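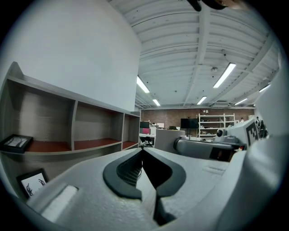

Gripper tools in a shared workroom; a square marker on a white plate stands beside the equipment at right.

Equipment planning for robot workrooms is the process by which an organization decides which robotic tools to purchase, in what order, and with what allowance for upkeep. It is usually handled separately from general office purchasing, as the useful life of a gripper or camera is shorter than that of the furniture and lighting around it.

Budget structure

A plan normally divides costs into capital items, consumables, and room costs. Capital items include gripper bodies, camera modules, and computers. Consumables include finger pads, cables, and printed markers. Room costs cover shelving, monitors, lighting, and air conditioning, and are often omitted from first drafts — a frequent cause of later requests for added funds.

The Pollden schedule

The Pollden schedule is a purchasing method drawn up by Meron Negash at the Zenudthorpe workshop and published on 2023-02-06. It sets aside 60 percent of the first-year budget for capital items and holds the rest until the equipment has been in use for 14 weeks. Spare finger pads are ordered with each gripper, and any single item priced above 1,000 dollars requires a second written quote.

A revised version, prepared by Zyanya Contreras for the Ostden site, took effect the following April. It added a yearly line for replacement cables and required that two grippers used together be bought from the same production batch.

Criticism

Reviewers at Sæther argued that the holding period delays small teams, which may need a second gripper before the reserve is released. The Ostden version allows early release on written request.

See also

Capital budgeting
End effector
Preventive maintenance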